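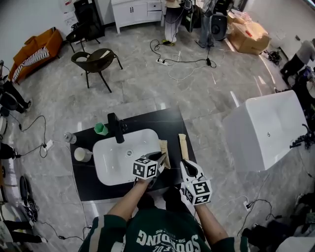
Re: Skallis hand-held grippers, first impressions?

From: Perrine Texier
To: the Hastari manipulation list
Date: September 7, 2020

Hi all,

Anoma asked:

> We have a quote in front of us for the Skallis hand-held pair (two
> grippers, tag cubes, charger, the Fastell recording software) and
> I'd love to hear from anyone who has used them outside a lab.
> Mostly I want to know: are they tiring to hold, do the cubes stay
> put, and are the soft fingers worth paying extra for? Our tasks are
> bathroom and kitchen chores, so lots of sinks.
>
> Anoma Akanda

Yes to sinks! We've been working with a pair since June and sinks are most of what we do, so I'm happy to go on about this.

Tiring: less than I feared. You hold one in each hand, arms out over the counter, and the first day your forearms do complain. After that we settled on short takes with a proper rest between them and it's been fine. Shorter people on our team like a low step in front of the basin (we should have bought one in the first week).

Cubes: very good. They sit on top of each gripper with the black-and-white tags facing out, and in three months I've had to retighten one of ours a single time. What you do need to watch is light. Glossy tile and a white basin throw a lot of it back, and when a tag washes out the tracking drops until you turn your wrist. We turned the exposure down and most of that went away. Fastell marks the dropped stretches in red on the timeline, a lovely touch, and you can cut them right there.

Soft fingers: get them. Ours have sponge on the jaws and it makes cups so much easier, you can come in at a sloppy angle and still get a hold. The plain ones we tried first kept skating off anything smooth. The sponge does wear, though. Rothe sells replacements at 145 for a bag and I'd put one on the first order.

Now the grumbles. The manual is thin, and the calibration page has the left and right grippers swapped (follow the labels on screen, they're correct). And bring more power strips than you think you need. Ours end up all over the floor by the time everything is plugged in, and we tape the cables down wherever people walk.

For scale, we have 897 usable takes and hope to reach 1000 before we move on to the next room. I'm really fond of these things by now, and new people pick them up fast.

Anoma, is your quote with the long fingers or the short ones? If it's short, write to me before you sign, I have a spare long set you could try for a week.

Perrine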